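Workshop tips: covering and dividing a bench top

I have read a lot of advice about bench organization and I believe perhaps half of it. Foam cutouts, label makers, the Sterkell wall system at 267 dollars before you buy a single hook. Most of it looks great for a week. These are the few cheap things I would bother with if you sort small parts at a table.

Trays with a rim

Plain plastic trays, one color per kind of part. Skip the lids. Skip the dividers too, at least at first. The rim is what you are paying for, so a part that rolls stops there and doesn't go on to the floor. Deep bins get recommended all the time and I don't see why, as you end up digging. If you have a little belt feeding parts along, park the trays right up against it.

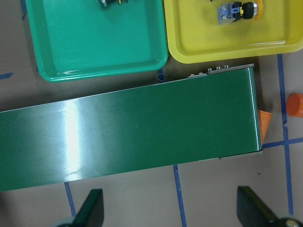
Teodoro Villalobos wrote in to disagree about color. He says two colors are fine but by the time he had 4 he was reading a chart on the wall to remember what went where, and he has gone back to masking tape and a marker. Fair enough. I would still try color first and stop at two.

Paper on the table

Brown kraft paper is the one thing I will recommend without grumbling. It's cheap, it takes pencil, and when it gets ugly you pull it off. The Itberg bench mat costs many times more and mine curled at the corners by February. Tape the paper down flat before you put anything on it. If you find a bubble, slit it and tape over the slit.

Blue tape for the lines

People sell printed grid sheets. You can lay a grid yourself with blue tape and a long ruler in an evening. Make the squares big. Small squares look very serious and then nothing fits in them.
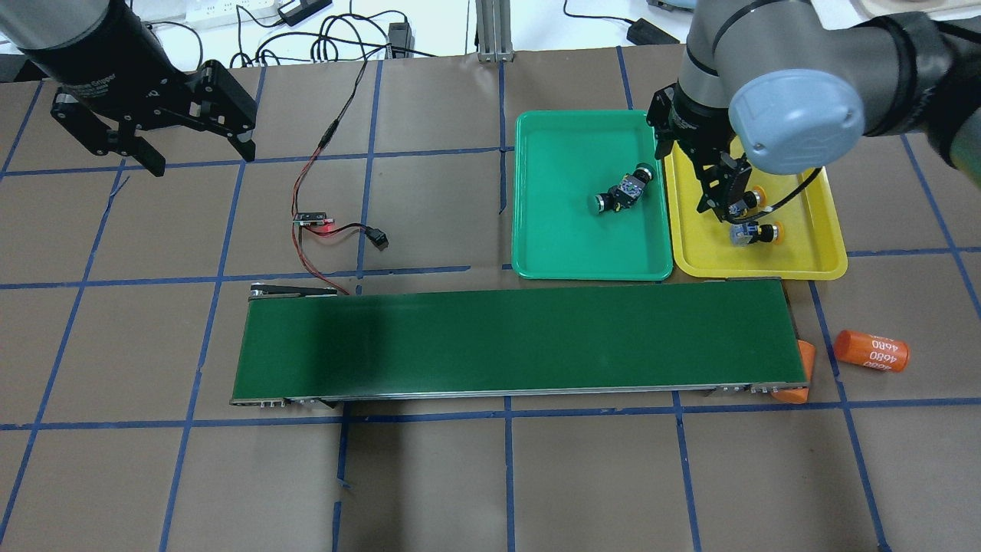
Press the crossings down hard with a thumbnail, as those lift first. I was told to burnish every strip with a plastic card and I tried it on half the table. Could not tell the halves apart afterward.

Wires

Run them toward one side and leave that side for wires only. Zip ties are oversold for this. You will be cutting them off again on Tuesday. A scrap of the same tape folded over the wire holds well enough and peels off clean.

Cups

A couple of plastic cups near the trays will take the strays, meaning the screw you can't place and the cap that came off something. Empty them when you quit for the day or they turn into a junk drawer.

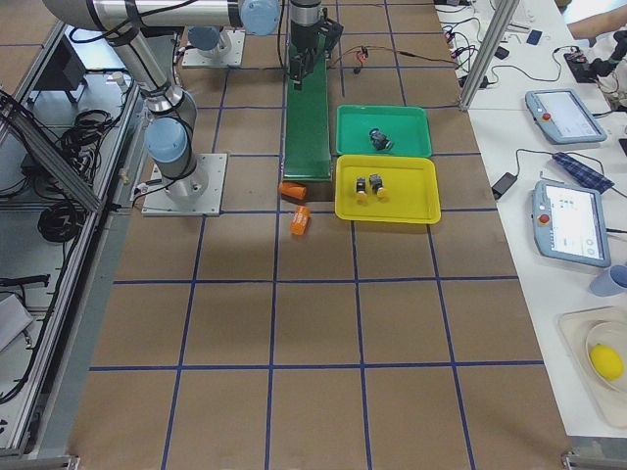
Don't glue any of it down for the first month. I moved my trays over and over before I left them alone, and a layout copied from a catalog would have been wrong for me anyway. When the paper finally goes, lift the tape slowly from one end and check under the trays for small parts before you roll it up.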